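Will a robot ever put my spoons away?

I've been asking some version of that question since I was nine, when my job at home was the silverware drawer and I hated it with my whole heart.

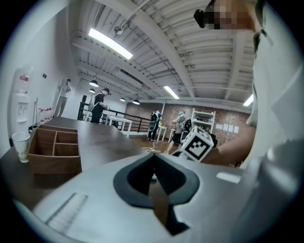
And I'm still sorting spoons, thank you very much! I also sort screws, batteries, tea bags and the little plastic clips that come off bread, and every January I tell myself that this is the year some machine takes over. I read the news about it the way other people read about lottery winners.

So, can they do chores yet? My answer is sort of, on a good day, if you set the table for them first (I mean that literally). Put a cup and a box with compartments on a clear table, and a decent two-finger gripper has a fair shot at getting things where they belong. Now put the same cup in my kitchen, behind the toaster, with a dish towel half over it and a cat nearby. I wouldn't bet lunch on it.

I used to think the hard part was the brain. These days I think it's mostly fingers, and knowing what fingers know. When I pick up a thin plastic cup I squeeze just enough and I couldn't tell you how much that is. My hand worked it out somewhere around kindergarten. That's why I like the approach where people carry the gripper themselves and do the job with it, over and over, so a machine has something to learn from. It looks silly and it's slow, and I'd still trust it over a clever demo video with music on it.

My brother-in-law disagrees. He works at Hanola, where they pack small parts, and he says the shop floor will get there years before any kitchen does. He's probably right! Their bin line moves 2000 pieces a shift and every bin is in the same spot every morning. Nothing in my house is in the same spot every morning, including me. But even at Hanola a person stands at the end of the line to fish out whatever got dropped or jammed, and he admits they aren't planning to move her.

What bugs me is the pricing talk. Somebody on a forum swore that a home helper for $1398 was just around the corner, and 40 replies later people were arguing over what color to get. For that money I'd want it to do 2 things without me hovering: empty the dishwasher and match the socks. I'd even help it with the socks.

Until then the drawer is mine. The forks are in with the knives again, and I have a pretty good idea which teenager did it.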